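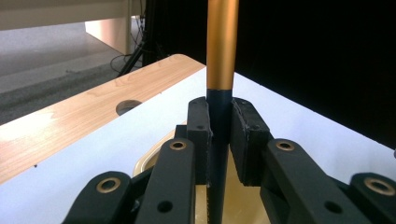 The rod, gold end up

Matching a dark lower half to a satin gold upper
Finishes and Repairs > Paint and lacquer

tarn_end
Posts: 782
Tue 16 June

I've got a two-colour rod I want to make a partner for. Top part is a satin gold with a fair bit of orange in it, bottom part is very dark. It's wider at the top and comes in slightly as it goes down, not by much. I'd like the second one to stand next to it on a shelf and look like it came from the same place.

I have a length of plain dowel for the blank and can manage the taper with a plane and sandpaper. The colours are the difficulty. I tried a hobby shop gold on a scrap and it came out yellow and far too shiny. For the dark part I used ordinary black and it looks dead beside the original.

Any suggestions for paints, and which half would you do first?

gorsebank

Dark half first is what I'd do. Gold paint doesn't cover well, but dark paint over gold leaves a ridge at the join that you can feel with a fingernail. If the dark goes on first and you mask it properly you can build the gold up in thin coats.

For the orange, put down a red-brown primer under the gold. It warms it up a lot.

K Marciniak

I'd do it the other way round. Gold first, over the whole length if you like, then mask and do the dark part in a single decent coat. Metallic paint needs a clean even surface and you won't get one right next to masking tape. It pools against the edge. The ridge gorsebank mentions comes off with a light rub once it's hard.

Also that isn't black. There's blue in it. Try a navy with some black added before you buy anything else.
Konrad

gorsebank

A light rub on satin gold leaves a shiny patch. I've done it.

K Marciniak

Then you rubbed the gold. Rub the dark side.

tarn_end

Thanks both. I took it to the window this morning and Konrad is right, it is navy. Indoors in the evening I'd have sworn it was black.

I'm still not sure whether the gold is paint at all or whether it's a metal sleeve. I can't feel much of a step. It's cold to the touch but so is everything in that room.

Pellow

Could be anodised aluminium. You get that orangey gold on anodised things, and they have that soft sort of shine down one side. If so you won't match it with paint, whatever primer you use. Get a bit of anodised tube in the right colour and fit it over the dowel.

Imani Mohamedi

I doubt a tube would work here. He says it tapers. A straight tube over a tapered dowel will be tight at one end and gappy at the other, and then the two halves won't be the same thickness where they meet, which they are on the original.

I've matched this kind of gold on lamp parts with Zidatwood metallic wax over a brown acrylic. You put it on with a cloth, leave it overnight, buff a little and stop before it gets bright. It stays satin. The shade was called Enus when I bought it in May. It's a coppery gold, more orange than the others in the range. A small tin would do dozens of these.

Pellow

Wax will come off on your hands.

Imani Mohamedi

It's going on a shelf. If it was being handled I'd put a coat of matt varnish over it, but that does dull it — you lose some of the highlight.

gorsebank

If you're using wax then the dark half definitely has to go first, because paint won't stick over wax. So I think we're back to my order.

K Marciniak

With wax, yes. I was talking about paint.

tarn_end

I've ordered the wax. For the navy I found a 200 ml tin of Sudach furniture enamel in the shed, which is a bit too blue, so I'll try adding black. Does anyone know if it takes acrylic or do I need to stick to the same type?

Imani Mohamedi

Stick to the same type. Mix it on a jar lid and let it dry fully before you judge it, enamel dries darker. Write down what you used.

K Marciniak

Agree with that. Do a few mixes on the same piece of scrap dowel and hold it up against the original by the window, then again under a lamp.

Rweyemamu Rd

Has anyone asked what it's from? If it's part of something there may be another one for sale and you could skip all this. Looks like a brush handle to me, or some kind of pen.

tarn_end

No idea. It was in a box of odds and ends from an auction, along with 11 cotton reels and a hinge. I wondered about a brush handle too but couldn't find one like it. I'd sooner make one now anyway, I've planed the dowel.

Pellow

I still think it's anodised.

tarn_end

Quick update. Third mix is close, mostly navy with a small amount of black. Against the original by the window I can only just tell them apart. Under the lamp mine is slightly flatter — it may want a thin coat of satin varnish. Masking the join tomorrow if the enamel has gone hard. What tape are people using on a round surface?

gorsebank

The thin bendy stuff sold for model cars. Two turns, overlapped, and press the edge down with the back of a spoon.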